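We got to Hodholm a bit before ten, which was lucky, because the parking at the Teuber building is hopeless and the overflow is a paddock. Entry was nine dollars, and for that you get a sticker, a map and a coffee that I'd happily have paid nine dollars not to drink.

I'd come for the dry goods floor. Dollis has been packing rice and pulses there for more than 40 years, and I've always wanted a nosy behind the roller doors. You can't go right up to the big hoppers (fair enough), but there's a walkway above them and the smell up there is lovely — sort of warm cardboard and toast. The noise is something else. Take the earplugs when they offer them!

After the walkway you come down into a long side room with tables, and this was my favourite bit, much quieter and you could take your time. 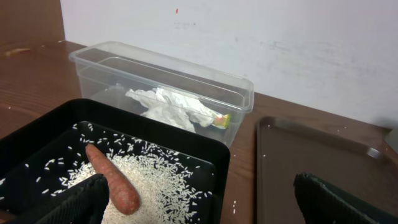
Rice and a carrot on one of the tables at Hodholm.

I'm a bit of a tray person, I'll admit. I've got a whole drawer of them at home, and a black one is so good for rice because every grain shows up. I do my lentils the same way, spread thin under the kitchen light, and I've found a few little stones over the years that would have cost me a tooth. My mum used a white enamel dish for it and I don't know how she saw a thing. 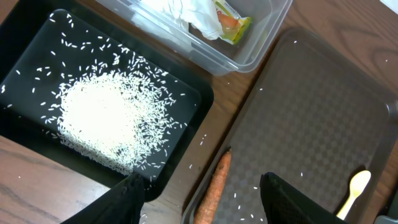
I like long-grain for pretty much everything except pudding, and I came away keen to try rinsing it properly for once instead of giving it a lazy swish under the tap. We'll see how long that lasts.

The shop on the way out is small but worth saving some room in the bag for. I bought split peas and a big bag of basmati, and the bus group from Rillham had already cleaned out the chickpeas. If you're coming from that way, allow 50 minutes, and more if they're still digging up the road past the bridge.

Tours are capped at 92 people a session, so book the early one if you can. They're doing it again in July and I've already asked my sister to come.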